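The permission box is not your friend

Privwood landed on my phone on a Wednesday, and by teatime I had read 80 posts telling me it would change how I use it. It is a small app that sits between your other apps and your data. Each time something asks for your contacts or your location, Privwood hands over a made-up answer and keeps a log.

I like the idea. I am much less sure about the thing itself.

To do its job, Privwood wants every permission the other apps want, plus accessibility access, plus a profile that routes your traffic through its makers at Texier. So the cure for 20-odd nosy apps is one app that is nosier than all of them. We are asked to trust it on the strength of a nice website and a privacy policy of 2585 words, which I read twice. It never says how long the logs are kept.
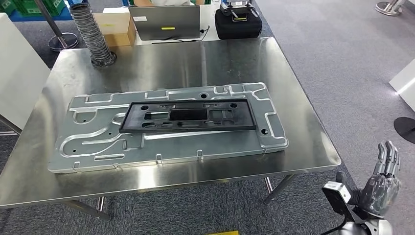
Gwenaël Guérin

Fans say the code is open. Part of it is. The bit that runs on your phone is there for anyone to look at, but the server side is "coming soon", and it was coming soon last November as well. Fadimton made the same promise about its call blocker, and people who paid for that are still waiting.

Then there is the log. Mine showed 526 blocked requests on the first day, in large red figures. Most were the weather app asking where I was, over and over, after being told no. A number like that is there to sell you the paid plan – I'd want to know how many of those requests would have been refused by the phone's own settings anyway. Privwood doesn't say.

I have taken it off for now. The built-in controls are dull and badly laid out, but I know who wrote them. If Texier puts the server code up and lets somebody outside the company check it, I'll have another look.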